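Twal 抓取单元预演服务
Trellido › 产品与服务 › 采购前期 › Twal

先在仿真里把活儿干砸，再决定买什么。

Twal 是 Trellido 面向采购方的仿真预演服务。您告诉我们要抓什么、放到哪儿、预算大概在哪个档位，我们搭好场景，换上候选的机械臂和夹爪，一遍一遍地试，最后交给您一份可以拿去开会的设备清单，外加一份不太适合在供应商面前念的失败记录。 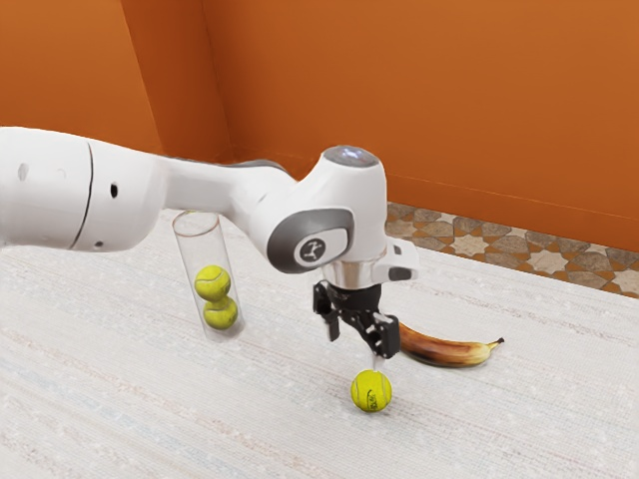 夹爪张开，停在网球上方

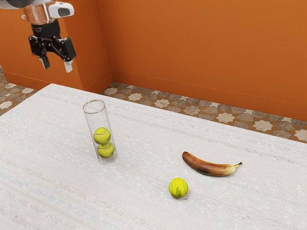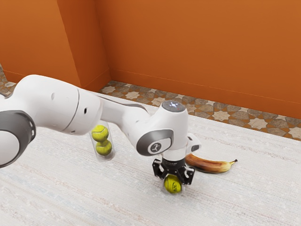
夹住网球，离地不高

买机械臂这件事，流程通常是这样的：先看展会，展会上的机械臂什么都抓得住；再看宣传片，宣传片里的也抓得住；然后签合同，设备进场，大家围成一圈，这时候才有人想起来问，我们自己的东西它抓不抓得住。

这个问题放在签合同之前问，价格会便宜很多。Twal 做的就是这一段。

适合谁

正在写设备预算，而预算表里“末端执行器”那一行还空着的人。

已经收到好几份报价，每份都写着“满足客户需求”，但没有一份问过需求是什么的人。

买过一台，放在角落里，罩着防尘布，今年又被要求“再推进一下自动化”的人。我们对这一类客户特别有耐心。

实验室、教学机构和小批量包装线也可以用。如果您的工件只有一种，尺寸公差很小，每次都由振动盘送到同一个位置，那您多半用不着 Twal，找个靠谱的集成商，把钱省下来。这句话销售部看过，要求删掉，没删成。

服务内容

一、场景搭建

场景从 Skekadmont 里取。Skekadmont 是我们的资产库，收了桌面、地面、墙体、容器、水果、日用品和一批长得不太规矩的零件。您的工件如果库里没有，可以寄样品，也可以给三维模型。模型请尽量给最新版本。我们曾经照着一份图纸认真搭完了整个场景，后来得知那个型号已经停产。

灯光、地面纹理和背景颜色都可以改。很多人觉得这一步是装修，直到发现视觉系统在灰墙前面表现良好，换成厂里那面颜色浓烈的墙就开始犹豫。您厂里的墙是什么颜色，请如实填写。

二、设备配置

机械臂、夹爪、腕部传感器可以分别更换。我们按候选清单逐一装配，检查臂展、姿态、关节余量，以及夹爪张开之后会不会顺手碰倒旁边的东西。

最后这一项在报价单上没有对应的栏目，在现场却是最常见的一种声音。

三、任务试跑

每个配置在同一任务上试跑近 2000 次，物体的初始位置、朝向和光照在约定范围内变化。您会拿到成功率、平均节拍、碰撞记录，以及按原因分类的失败清单：没夹到、夹到又掉了、夹到了但放歪了、放进去之前撞了容器口、路上蹭到邻居。

清单按频率排序，不按面子排序。

四、采购建议

一份建议书，写明推荐配置、可以降档的部件、不建议省钱的部件，以及我们没有把握的地方。没有把握的部分单独成章，通常还不短。有客户问能不能精简一下，我们精简了排版。

关于夹爪，多说几句

预算会上，大部分时间花在机械臂上。它最贵，照片最大，领导也认得。夹爪一般在会议快结束时出现，由某位同事提议“先用标配的”。

标配的二指夹爪本身没有什么问题。它适合的东西很多，圆的、方的、有点软的，都能试一试。麻烦出在任务的后半段：抓起来容易，放进去难。目标容器的口径只比工件大一圈时，手指本身也要占地方，外面还挂着支架和螺钉，工件还没到口，手指先到了。于是有人提议在上方松手，让它自己掉进去。这个办法有时很好用，取决于您的工件是橡胶的还是玻璃的。

所以我们建议，凡是任务里有“插入”“投放”“码放”这几个词的，夹爪预算先留宽一点，指尖要能更换。换指尖的钱，比起换夹爪的钱，属于可以在走廊里批掉的那种。

另一个常被忽略的是腕部侧装的模块。传感器装在侧面，安装方便，手册上也好看，但它跟着手腕一起转。转到某个角度，它就成了整套设备里最先碰到东西的部分。我们试跑时会把它的外形一并算进去，哪怕您的报价单把它归在“附件”里，标价旁边写着“赠送”。

关于旁边的东西

客户给的任务描述里，桌上通常只有工件。客户的现场，桌上通常什么都有：卷尺、手套、昨天的样品、某人的午饭。

Twal 默认在场景里放干扰物，形状和颜色由您选，也可以由我们选。建议由我们选，您选的往往太客气。如果您的现场管理确实严格到桌面上永远只有工件，请在需求表里勾选“桌面整洁”，我们会照办，并在报告里注明这一条件由客户提供。

预算怎么排

第一次做抓取单元的客户，最容易漏掉下面这些：

底座和台面。机械臂要固定在一个不会跟着它一起晃的东西上。办公桌不算。

线缆和线缆管理。每次都说后面再弄，后面也确实弄了，弄了很久。

安全防护。请按所在地的规范来，并且尽早请专业人员评估。Twal 的报告不能代替安全评估，这一条我们写在合同首页，字号和标题一样大。

备件。指尖是消耗品，至少备两套。等第一套磨坏再下单，您会有充足的时间了解供应商的物流体系。

调试工时。供应商报价里的调试时间，默认您的地面是平的，网络是通的，工件和图纸一致。三条都满足的客户，欢迎来信，我们想认识一下。

培训。至少让现场的两个人会用。只会一个人的话，他休年假的那一周，整条线跟着休。

还有一项不太好归类，我们内部叫“改主意费”。设备到场之后，任务几乎一定会变：原来抓一种，后来要抓一类；原来从左边来，后来从右边来。建议在总预算里给它留一格，名字可以起得体面一点，比如“工艺优化”。

版本与价格

Twal 共有 3 种版本。

Twal 速览版
一个任务，一种机械臂，一种夹爪。用库内现成资产搭建，不接受定制工件。适合想先知道这事大概靠不靠谱的团队。报告较短，结论较直。

Twal 标准版
一个任务，多种配置横向比较，接受定制工件和定制容器，含采购建议书和一次线上讲解。大部分客户买的是这一版，其中一部分是先买了速览版，看完结论之后沉默了一阵子再买的。速览版费用可以抵扣。

Twal 驻场版
在标准版的基础上，我们派人到现场量尺寸、看光线、记录实际来料状态，再回来修正场景。派来的人会问很多问题，有些问题您的同事之间可能还没有统一答案，建议提前对一下。

三个版本均按任务复杂度报价，填完需求表后给出。追加试跑按机时计算，每机时 300 元，不满一个机时的按实际用量折算。讲价请找商务，工程师没有权限，但他们心软，所以我们把他们的电话撤下来了。

交付物

场景文件，可在 Twal 查看器中打开，自由转动视角。
各配置的试跑数据表。
失败片段合集。请谨慎在全员大会上播放，效果过于热烈。
采购建议书，标准版及以上提供。

周期

速览版从需求确认到交付，一般需要 3 个工作日。标准版要看工件建模的难度，软包装、线束和会反光的东西都会慢一些。驻场版另加差旅时间。如果您的预算必须在一月报上去，请不要等到一月再联系我们。每年都有人这样做，我们每年也都接了，但表情不太好。

仿真结果能信到什么程度

这是问得最多的问题，值得认真答。

位置、可达性、干涉、节拍的大致水平，可信度较高，因为这些主要是几何和运动学的事。夹爪够不够得着、会不会撞到筒口、肘部会不会打到立柱，仿真里撞了，现场基本也会撞。

摩擦、形变、磨损、表面沾了油或者粉尘之后的表现，可信度要打折扣。我们会给出一个范围，范围有时候宽得让人不舒服。凡是落在这一类里的结论，建议书里都会标出来，并建议您在下单前用真机和真工件再试一次。

我们在 Farkthorpe 的试验间可以安排真机复测，需另行预约。请自带工件，带真的那种，别带为了来复测专门挑出来的漂亮样品。

常见疑问

你们卖机械臂吗？
不卖，也不拿供应商的返点。这件事让我们的报告比较好写，年会比较朴素。

能指定品牌吗？
可以指定，也可以指定不要哪个品牌。后一种要求通常附有一段很长的故事，需求表的备注栏已经加大。

报告能写得乐观一点吗？
可以把成功的部分放在前面。

如果结论是不建议买呢？
那就会写不建议买，费用照收。与一台罩着防尘布的机械臂相比，这笔费用很容易在账上消化。

我们已经买完了，还能做吗？
能。购买后的预演主要用来找补救方案，多数情况下换指尖、挪底座或者改来料方向就能有改善。少数情况下需要跟领导谈一谈，这部分不在服务范围内。

场景文件归谁？
归您。您提供的工件模型不会进入 Skekadmont 公共库，除非您书面同意。

如何开始

下载需求表，填写工件、容器、现场尺寸、期望节拍和预算区间。预算区间请填真实的。填“待定”的表我们也会处理，只是排在后面。

表格收到后，工程师会回信追问缺少的信息。问得最多的是容器内径，其次是“这个工件到底有几种”。请在填表之前到现场走一趟，把尺子带上。

需求表下载　｜　版本对比　｜　预约 Farkthorpe 复测　｜　联系商务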